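Homes as training grounds: pens, bottles and one very green table

Hi again! It's been a busy February and I owe you all some pictures from the Tultine project. Quick catch-up if you're new: we're trying to find out how much a grasping policy gains when the demos come from real homes and not from our tidy bench at Resitbridge. Each home gives us 100 demos with the hand-held gripper, and the policy trains on the fingertip view alone. Melaniia Hutsuliak runs the training side, and I get to do the fun part (going to people's houses and picking up their stuff). Click through, and write to me if you want the longer version!

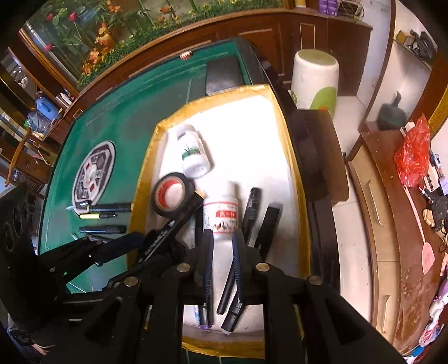 Bottle between the fingers, tray with the yellow tape. My favorite grasp of the set.

Bottles are the easy half for us. They stand up, they're a decent width, and the policy trained on home data got them nearly every time, even back in the lab on a table it had never met. I was so happy with that I called Évan Leblanc from the car. He asked about the pens. Of course he did. 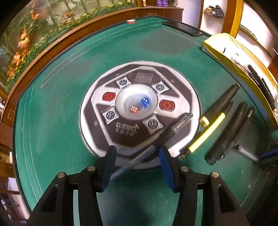
Pens are where our result gets interesting, and also where I lost most of an afternoon. The model trained on bench data goes for the middle of a pen and closes too high, so we wanted demos where the pen isn't lying on a nice flat surface. A mahjong table is great for this! With the clear-barreled pen lying across the ring of the console, one part of it is over the dark panel and another is down by the felt, and you have to think about which bit to go for. The see-through barrel makes it meaner still. Out of 186 pen trials on the robot, the home-data model beat the bench one by a margin I didn't expect, and Melaniia reran the whole thing before she'd believe me.

Still to come: two more homes, then the Gevwood comparison. I'll put those pictures up on the next page once I've sorted them.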